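The Green One

My aunt left me three things: a soup pot, a debt of $2,443 to a dentist, and the green bedspread. The dentist forgave the debt when he heard she was gone. The soup pot I gave to my cousin, who cooks. The bedspread I kept, and I have been folding it wrong ever since.

You have to understand how she folded. She worked thirty-one years in the linen room at the Hotel Druden, and she could take a sheet the size of a boat and turn it into a brick while telling you what was the matter with your haircut. She'd pinch one edge, give a sort of shrug, and there was the brick. I stood next to her for most of my childhood and all I learned was how to keep my haircut out of it.

So one Sunday in January I decided I was going to fold the thing properly, once, before I died. I stripped everything off the bed down to the sheet, threw the green one over the top and took hold of a corner. Then I let go and went to make coffee.

When I came back, Bastian Haberkorn from upstairs was standing in my bedroom doorway. He has a key because of the pipes. He's a big, slow man who used to sell carpets for Bajpai, over by the station, and he can't pass a piece of cloth without having an opinion on it.

"That isn't a bedspread," he said.

"It's been on a bed for forty years."

"It's been on a bed, sure. I've been on a boat. Turn it over."

I turned it over. He came in and bent down and looked at the hem for a long time, breathing through his nose. He wanted to know where she got it. I told him what she'd always told me, that a guest left it behind in room 100 and never wrote to ask for it. He made a face like I'd said it fell off the moon.

"This was a curtain," he said. "Look, here's where the rings were. Somebody picked the stitches out and did them over, and did it well."

I looked, and there they were, a whole row of tiny scars along one side. Forty years! I'd built tents out of that thing. I'd had the chicken pox under it. I knew every flower in it and had named most of them (the big orange one was Celura, don't ask me why, I was five), and I had never once seen the holes.

And then I remembered the window. In the old apartment on Jostia Street there was a window in the front room with a rod over it and nothing hanging from the rod, ever. When I asked, she said she liked the light. She did not like the light. She went around all summer with her hand over her eyes.

"Who takes down a curtain to make a bedspread?" I said.

Bastian thought about it. "How old were you when you came to live with her?"

"Four."

"In what month?"

I didn't answer him right away. It was winter when I came, I know that much, because I had on somebody else's boots.

He took the far corners and I took the near ones. "All right," he said, "on two," and we walked toward each other across the room, and it came out crooked – so we shook it loose over the bed and started again from the edge. 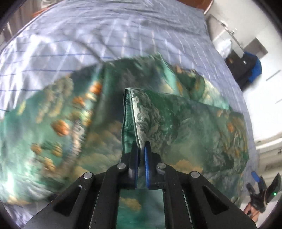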